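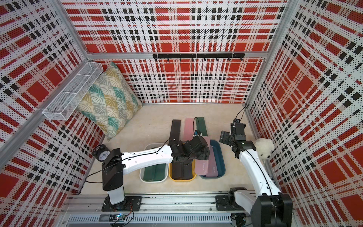
A black hook rail and a white wire-mesh basket on perforated panels with a plaid print.

Prisemstead renters will be allowed to put up shelves, rails and wall panels without written permission from April, under a change to the city's standard lease approved Monday night.

The change covers the 2,933 apartments let under the city lease. Until now, tenants in those buildings had to send in a form and wait for a reply before making any hole in a wall larger than a picture nail. The housing office said it received 268 of the forms last year and approved nearly all of them.

"We were spending staff time saying okay to towel bars," said Divya Kamath, who runs the housing office. "People live in small apartments and they need to use the walls. We would like them to do it properly and tell us if something goes wrong."

Under the new wording, a tenant can drill into any interior wall that is not marked on the apartment plan as a party wall or a service wall. Party walls are shared with a neighbor. Service walls have pipes or wiring behind them, and drilling there will still need a form. Copies of the plans are being mailed out with the March rent statements, and can also be picked up at the front desk on Tumham Street.

Tenants will have to fill holes and touch up the paint when they move out. The deposit deduction for walls left unrepaired stays the same as before. Tile in bathrooms and kitchens is not covered by the change, and neither are ceilings or the outside of front doors.

The rule had been on the books since the Vītola Court buildings opened, when several walls were damaged by heavy cabinets put up with the wrong anchors. Kamath said the walls there were repaired long ago, and that most of what people want to hang now is light: coat hooks, spice racks, baskets for mail and cleaning supplies.

Tenants at Vītola Court had asked for the change twice before. A letter they sent to the housing office last fall said the wait for an answer was often longer than a month, and that some families had given up and used adhesive strips, which pulled the paint off when they came down. 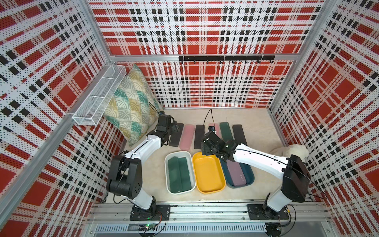

Can a tenant take a rail or panel along when moving out?
Anything the tenant bought and put up belongs to the tenant and can be removed, as long as the holes are filled and painted.

Flulum Hardware on the east side will lend drills and stud finders to renters for up to two days at no charge through the end of spring. Borrowers need to show a copy of their lease and leave a phone number. The store is also keeping the city's wall paint in small cans, matched to the two shades used in the apartments.

The housing office will hold an open evening at Tumham Street at 7 p.m. on the day before the new wording takes effect, with maintenance staff there to answer questions about anchors and weight limits. Forms that have already been sent in do not need to be withdrawn. Any request for a wall that falls under the new rule will be treated as approved, and the rest will be answered in the usual way.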